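Open Day at the Skiltgate Workshop: Frequently Asked Questions

Last updated December 10, 2020

These are the questions we get most often by email and at the front desk about visiting the robot handling demonstration at Skiltgate. If yours is missing, write to the visits desk and we will try to answer it before your slot.

What is the open day?

It is a chance to see our robot arms at work and talk to the people who run them. Each visit has a short talk, a live demonstration of picking up soft objects, and time for questions at the bench. We started running these visits in September.

How long does a visit take?

One hour. The talk takes up the first part, and the demonstration runs for 30 minutes. The rest is open for questions. You are free to leave early, but please tell the person at the door so we can check your name off the list.

How many people are in a group?

The limit is six visitors per slot. Please do not bring extra guests who are not on the booking, even small children. We have had to turn people away for this reason and we do not enjoy doing it.

How do I book?

Use the form on the visits page. You will get a confirmation with a slot number, and that number is what we ask for at the door. Phone bookings are possible if you cannot use the form. If you have not received a confirmation by the next morning, check your spam folder before you book again. Double bookings take places away from other people.

Does it cost anything?

No. There is no charge for the visit or for parking.

Do I have to wear a mask?

Yes, for the whole visit, including the talk. Bring your own. Groups are kept apart, and there is a gap between slots while we wipe down the rail and the chairs.

Can children come?

Children age eight and up are welcome with an adult, and each child counts as one visitor. The arm is not loud, but it does move quickly at times, and everyone stays behind the rail while it is on.

Who gives the demonstration?

Most slots are led by Eusebio Casado, who looks after the handling bench. A second member of the team stands by the stop button during every run. Eusebio can take questions in English or Spanish.

What will the robot be doing?

It picks up soft toys with a two-finger gripper. The arm comes down over the toys, closes on one, lifts it, and sets it down again. The toys are then moved around and the arm goes again. How many tries you see depends on how the session goes and how many questions come up along the way.

Why toys?

They are cheap, they wash well, and they are hard to pick up. A box has flat sides and keeps its shape. A plush toy folds, has ears and legs in odd places, and lies differently every time it is dropped. If a gripper can cope with that, socks and bread rolls are easier.

Does it ever miss?

Yes. It may close on nothing, or pick up a toy by one ear and drop it on the way. We leave the misses in. Visitors sometimes ask us to restart after one, but we prefer to let the arm carry on and talk through what went wrong.

How well does it do overall?

In our last bench test we ran 1,000 tries with soft toys and the arm lifted the one it was sent for in 92 percent of them. That was with our own set of toys, on our own bench. Please do not take it as a promise for other objects.

Is somebody steering it?

Not during the main part of the demonstration. The arm plans its own moves from its cameras. At the end of some slots we switch to hand control — the operator moves the gripper with a handheld controller — so you can compare the two.

Can I try the controls myself?

Not at present. Too many hands on one controller. We hope to offer this again later.

What are Praltik and Sornum?

Both names are on the sign by the bench and people do ask. Praltik is the name of our planning software, the part that decides where the fingers should go. Sornum is the name of the bench project as a whole. The Ngô room, which is also on the sign, is where the talk is held.

Can I take photos or video?

Yes, of the arm and the bench. Please leave other visitors out of your pictures and do not use flash, which upsets the cameras.

What does the robot see?

There is a small camera at the wrist, and it looks down past the fingers. The picture blurs a good deal when the arm is moving fast.

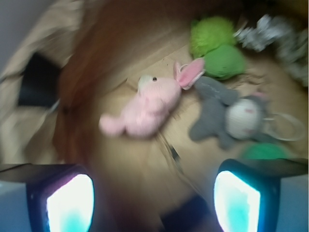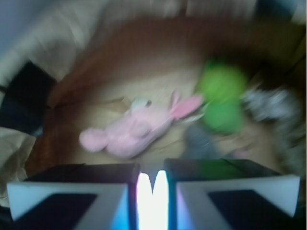
Two views from the wrist camera, both with the pink toy ahead of the gripper fingers.

Is the building accessible?

The workshop and the Ngô room are on the ground floor and there are no steps from the parking lot. Chairs are set out behind the rail. If you need a particular spot, put it in the notes on the booking form.

What if I need to cancel?

Reply to your confirmation email. We offer the place to the next person on the waiting list.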